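Tanik Court and Police News Notices: data card

We use cookies to remember your settings. Accept / Manage choices

Last updated: May

Tanik is a text dataset of short local news items on police discipline and minor court cases in the towns of Brodgate and Nernlow. It was put together for work on name removal, event tagging and headline matching.

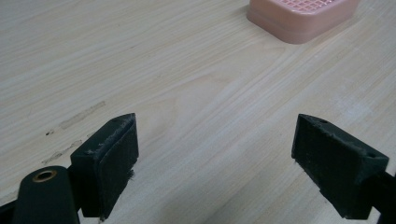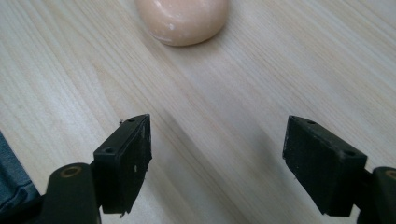 Light wooden tabletop, two views.

Contents

The main file holds 2000 news items. Each item is one short article or brief, stored as plain text with its headline on a separate line. A second file holds 1000 pairs of items that cover the same event, one from each town's paper. Items in the pair file also appear in the main file under the same ID.

Subjects covered:

- officers suspended, moved to desk duty or returned to duty
- drug possession and public disorder charges
- traffic cases with a court outcome
- complaints against a station or a unit
- corrections printed by the paper after a first report

Murder, sexual assault and any case involving a minor were left out at the collection stage. If you find one that slipped through, report the ID and it will be dropped from the next release.

Fields

id: a short string, stable between releases
town: Brodgate or Nernlow
headline: as printed
body: as printed, with names replaced
event: one of 11 event labels, listed in labels.txt
status: charge, hearing, outcome, transfer or correction
pair_id: empty if the item is not in the pair file

The status field describes what the article says at the time it was printed. It does not track the case. An item marked "charge" may concern a person who was later cleared, and the later report may not be in the dataset at all. Do not treat a row as a record of guilt.

Source

The text comes from the print archive of the two papers, scanned and corrected by Ammann under a license that allows research use. Web-only stories are not included. Both papers ran agency copy next to their own reporting, and agency items were removed where the byline made this clear. Some without a byline are probably still in.

Name removal

Names of private persons, officers and witnesses were replaced with tags such as PERSON_1 and OFFICER_2. Numbering starts again with each article, so OFFICER_1 in one item has no link to OFFICER_1 in another. Station names were kept. Street addresses were cut down to the street name, and ages were removed.

Replacement was done by script and then read through by hand. Nicknames were the hardest part. Local papers like to use them in headlines, and the script missed a good number that were caught later. Rank was kept in the text, and in a small town a rank and a station can point to one person. Please do not try to work out who anyone is. The license forbids it.

Labeling

Two people labeled each item on their own and then compared results. Where they did not agree, a third reader picked the label. The most common dispute was between "suspended" and "transferred." Papers often use a phrase like "moved pending review" for both. The rule we settled on is that an officer who keeps any duties is labeled "transferred."

Known problems

- 40 items have a headline that does not match the body. This comes from the page layout in the scans. They are listed in bad_heads.txt.
- Brodgate has far more items than Nernlow in the main file, and the model baselines lean toward its house style.
- Some line breaks fall in the middle of a word.
- Correction items are short and often make no sense without the first report.

Files

main.tsv
pairs.tsv
labels.txt
bad_heads.txt
LICENSE

All files are UTF-8. The TSV files have a header row and use a literal \n for line breaks inside the body field. Quotes are not escaped, so turn off quote handling in your reader or rows will be merged.

Splits

There is no fixed train and test split. If you make your own, keep both halves of a pair on the same side.

License and contact

Research use only. The text may not be reposted in full. Short quotes in papers and talks are fine if the tags are left in place. Send errors and removal requests through the issue tracker, with the item ID in the title. Do not put a real name in a public issue; use the private form.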